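Someone to look after our two-armed shelf picker (part-time, Zendcombe)

Posted 11/22/23

Hello! I run the small workshop side of Zoklow, and I'm after a person to share the care of one robot with me. Just the one. We call it Nosen, it has two arms with black hand-style grippers, and its whole working life is spent moving fruit between a set of white cubby shelves and a red shopping basket. I've been its only keeper since April and I've reached the point where every time I take a day off I come back to a list. So I need help, and I'd like it to be somebody who enjoys fiddling with things and doesn't mind writing down what they fiddled with.

The job is 2 days a week to start with, on site at our unit in Zendcombe. It can't be done from home, sorry, the bit I need help with is all hands and spanners.

What the work is like

Most mornings begin with setting up. The shelves have to be where the robot thinks they are, the fruit goes out, and then the basket goes into the grippers. I'm fussy about that last one. If the basket sits at a funny angle at the start, everything after it is a bit off, and you can lose a good hour blaming the software. We check the grip on both sides, look at how the handle is lying and have a look along the cables before anything moves.
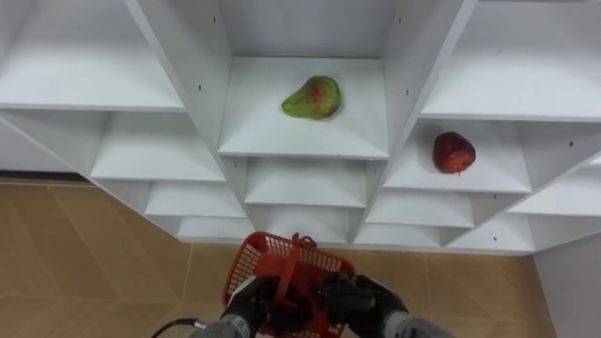 Basket held in both grippers, with a pear and an apple out on the shelves.

After that we run a set of picks and you keep the log. A full set is 314 moves, and you won't be watching every single one with your nose to the glass, but you do need to be in the room with the stop button in reach. I write down anything that sounds or looks different from the day before - a finger closing late, a wrist that hunts a little before it settles, a cable that has crept somewhere it could get pinched. Small stuff, mainly. It's the small stuff that turns into a lost week if it's left.

Every 1,000 moves we stop for a proper service. That means cleaning the finger surfaces, checking the fixings on the wrists and forearms, going over the connectors, and then re-teaching the shelf positions. The re-teaching is the slow part. You bring the hand up to a compartment with a piece of fruit in it, stop at the lip, look at the clearance from both sides, and nudge. Then you do the next compartment. The middle ones are quite forgiving, but when there's something in the cubby next door you have to think about the wrist as well as the fingers, as the wrist is wider than you'd like it to be and it will happily go and visit the neighbours. I've bruised a lot of apples learning that.

One hand does the shelf work while the other keeps hold of the basket, so you're always checking two things at once. You get used to it, though it did my head in for the first fortnight!

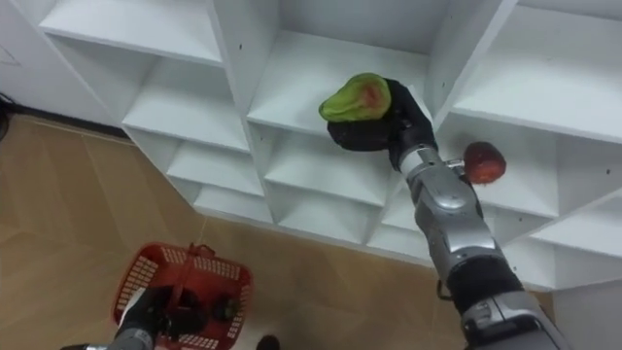 Who I'm hoping to hear from

You don't need a degree, and you don't need to have worked with robots before. I came to this from mending catering equipment and I've managed. I would like you to have looked after some sort of machine, whether that's a lathe, a coffee machine, a knitting machine or a very old van. You should be comfortable with hex keys and a torque driver, able to follow a wiring diagram (slowly is fine), and happy crouching, because the bottom cubbies are near the floor and my knees are one of the reasons for this advert.

A bit of Python would be handy for reading the logs but I can teach you the parts we use. Neat handwriting would be a lovely bonus. The service book is still a paper one and it's staying that way while I'm in charge of it.

What you'd get

The contract is for 4 months to begin with, and I'd love it to go on after that if we get on and the funding holds up. Training is paid, from the first day. You'll also get your own set of tools, your own key, and first pick of the fruit that's been retired from duty (crumble, mostly).

Our neighbours at Aquino have the canteen across the yard and they let us use it, so there's hot food if you don't fancy sandwiches.

How to apply

Please write me a page or so about a machine you've kept going, what went wrong with it and how you worked out what to do. I'd much sooner read that than a long CV, but send a CV too if you have one. Tell me which days you can do and whether you'd need a lift from the station, as the bus is patchy. Use the contact form on the Zoklow site and put 'Nosen keeper' in the subject box so it reaches me and not sales.

I'll reply to everyone. If it sounds like a fit I'll ask you over for a morning, and we'll do a basket check and re-teach a shelf or two together. Bring shoes you can kneel in.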